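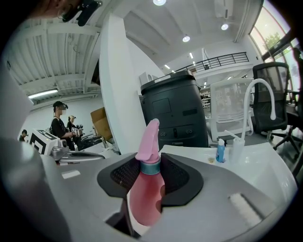
A spray bottle held between the pads of a hand-held gripper at the Tromeck open day.

Tromeck opened its Laltberg workshop to visitors on 6/29/20 for a demonstration of hand-held grippers used to record handling tasks. Operators worked with everyday objects, including bottles and cups, while visitors followed in small groups.

Dean Bellamy, who runs the handling program, said the team has logged some 3324 grasps since April – 2548 of them on plastic containers. Each recording is checked by a second person before it goes into the training set.

Aishwarya Joseph of Futmont, a parts supplier, asked about pad wear. Bellamy said pads are replaced in pairs and that wear figures will be released with the next report.

A further 2 visits are planned. Requests go to the Laltberg front desk.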